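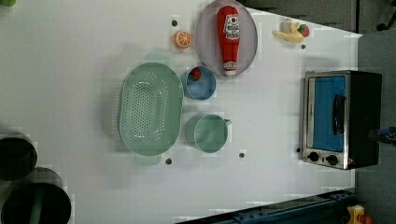
Toy colander and pitcher, with a strawberry in the blue cup.

Features > Family > Long Reads

Borrowed for two weeks: sixteen years of lending toys in Drallham

She puts the kettle on before I have my coat off, and then forgets about it, and puts it on again twenty minutes later. By that time we are deep into the subject of missing jigsaw pieces, on which she has strong opinions. She has run the toy lending library on the Drallham side of the river for 16 years, first out of her own garage and then out of two rooms above the old shoe store, and she would like it known at the outset that she prefers not to have her name in this article. "Everybody who needs to know me knows me," she says. "The rest can come in on a weekday and find out."

The idea came to her when her own children were small and the house was filling up. She grew up in Endville in a family of five, where one box of toys served everyone and was considered plenty. Then she had two kids of her own, and birthdays came around, and grandparents got involved, and before long she was stepping over things on her way to bed.

"I remember standing in the hall holding this enormous plastic garage, with the ramps and the elevator, and my son had played with it for maybe a week, and I thought, well, somebody down the street would be thrilled with this for a week. And then somebody else. It could just keep going down the street! So I wrote up a card and taped it to the window of the laundromat, and four families called me by dinnertime."

Those four families brought their own outgrown things, and word got around, and the garage (the real one, with the car in it) had to be given over to shelving. Her husband parked on the street for three winters. She says he was a good sport about it and then corrects herself and says he was a good sport about two of them.

Today the library has 228 member families and a catalog of 1104 items, and both numbers are written in pencil on a card by the door so they can be changed. Membership is $4 a month. You can take home three things at a time and keep them two weeks, with one renewal if no one is waiting. Late fees were dropped years ago.

"I hated them," she says. "I hated asking, and they hated being asked, and then a mother would be embarrassed and stop coming, and the kid loses out over fifty cents. Now I just call and say, are you folks still enjoying the marble run? And it comes back the next day. Or it comes back in a month, and we live."

I ask what gets borrowed most, expecting to hear about something with batteries. She laughs and takes me over to a shelf near the window, where there is a gap with a label under it. The label says Zirkitis. It is a board game, out of print for ages, in which players race beetles around a circus ring, and the library owns two copies that are almost never in at the same time.

"The rules make no sense. There's a whole page about what to do if the ringmaster is asleep. Families come back and tell me they've made up their own version, and every family's version is different, and then two of those families get together at a birthday party and there's practically a fistfight. I've been looking for a third copy for years. If any of your readers have one in the attic, please, tell them I'll come and get it myself."

After that it is train track, wooden blocks, dress-up clothes in winter and anything with wheels as soon as the snow is gone. Pretend food and play dishes go out steadily all year long and seem to suit nearly every age, up to and including one grandfather who borrows a tea set whenever his granddaughter visits and returns it cleaner than he got it.

"People ask me what's educational," she says. "They stand right where you're standing and they want me to point. And I understand it, I was the same, you want to do right by them. But I've watched a lot of children in this room, and what I tell people is to let the child walk around a little first. Go sit down. I've got magazines. Ten minutes, and you'll see what they keep going back to, and that's the one to take home."

Not that she is always right, she adds. There was a drum kit she talked a family into one September, and she still crosses the street when she sees the father.

The work behind the counter is less charming than the work in front of it. Everything that comes back is checked against a list inside the lid, wiped down, dried on racks in the back room and put out again the next morning. Puzzles are the worst. She used to make up every returned puzzle herself, at night, with the radio on, until her daughter pointed out that she was doing eleven puzzles a week and had stopped going to choir. Now a family who borrows a puzzle signs a slip saying it was complete the last time they made it, and she takes their word.

"We have a jar of lost pieces. You want to see it? It's a big jar. Every so often someone will come in and say, do you have a bit of sky with a little chimney on it, and we tip the whole thing out on the rug and the children help look. We've found a few. We found a cow's ear once that had been gone so long the puzzle had been given away, so I drove it over to the people."

She does have regrets, or at least things she would do differently. She would have labeled the shelves from the first day. She would have said no to stuffed animals sooner, as they are miserable to clean and children get attached to them, and there were some awful scenes on the stairs. And she wishes she had moved out of the garage before the spring the Shek came over its banks, when the water was only a few inches deep but the bottom shelf was all board games.

"You can't dry out a board game. We tried. We had them all over the lawn with rocks on them. My neighbor thought we were having a yard sale and tried to buy one."

It was after the flood that the shoe store's owner offered her the upstairs rooms, at a rent she describes as silly and won't specify. Members carried everything over in strollers and wagons on one long afternoon, a parade of sorts, going back and forth across the bridge until it was too dark to see the curb. She gets up at this point to look for a snapshot of it, doesn't find it, finds instead a shoebox of thank-you cards and reads me several. One just says THANK YOU FOR THE CRANE. She has no memory of who sent it, although she remembers the crane very well, and it is still going out, on its second string.

Some of the first children who borrowed from the garage are grown now. A couple of them have brought in babies of their own, which she finds wonderful and also a little rude. One young woman walked in last fall, went directly to the second bookcase and put her hand on a wooden barn with a green roof, and said it used to be bigger.

I ask whether she plans to stop any time soon. She has been showing someone else the catalog, she says, the way the cards work and which drawer sticks, and she would like to have more afternoons free for the garden. Then the bell goes downstairs and there are feet on the steps, several pairs, and a voice calling up to ask if the beetle game is back yet.

"It's due tomorrow!" she calls down. "Come up anyway, we've got the big trucks in."

The kettle, I notice on my way out, has boiled again.

The toy library is open weekday afternoons from 2 until 5:30. New families can sign up at the counter, and the first month is free. Donations of clean, complete toys and games are welcome, but please, no stuffed animals and no drums.

Contact the features desk | © All rights reserved | Back to top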